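Paying for pretend bedrooms

I've been poking at the Canel room pack for a few weeks now, mostly evenings, and I keep changing my mind about it. It's a set of simulated home rooms for robot arms. You load a bedroom, drop in an arm, put some stuff on the bed and try your grasping code without breaking anything you own. I went straight for the bedrooms.
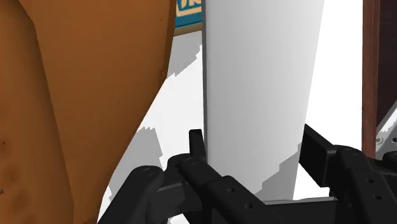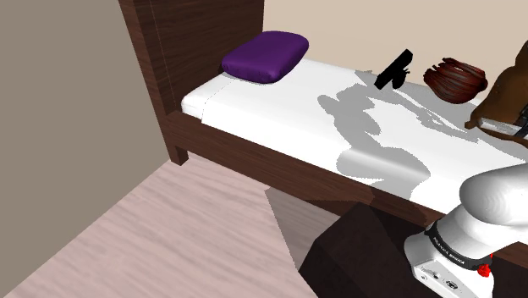

What I like

The close quarters, mainly. Most of the free rooms I've used put one cube on one table and call it a day. A bed with a headboard, a side rail and odd-shaped things lying on a white sheet is a much better nag. The arm has to come in over the furniture, and a gripper camera gets its view blocked by whatever big object happens to be next door. My own kitchen drawer is like that!

It also loads fast. I had my first room open before my coffee was done, and I'm slow with installers.

What I don't like

The shadows. Look at the jagged edges on that white sheet, like somebody cut them out with pinking shears. If your code runs on geometry you'll never care. If you're training anything on camera images, I'd worry about it learning to trust stair steps that no real lamp will ever throw. The whites are pushed very bright too, and a pale object on a pale sheet is hard enough already.

My friend Arturo Lo Presti thinks I'm being fussy. He used Testa for a year, says its shadows were soft and lovely and that every run took forever, and he'd trade back in a second. Fair enough — he does a lot more runs than I do.

The price

Canel wants 500 dollars for the basic pack and 2,000 for the one with up to 40 rooms. The small one seems fine to me. The big one I can't get behind, at least until they fix the lighting, and the sales page has been promising that since October. Zidstead charges 3,000 and its beds look nicer, but I found the object library thin and the manual close to useless.

So I'm keeping the basic pack, grumbling, and turning the shadows off whenever I save images for training. If you only want to plan arm motions around furniture, go ahead and buy it. If you need pictures that pass for somebody's real bedroom, I'd hang on to the money and ask Canel for a date on that lighting update.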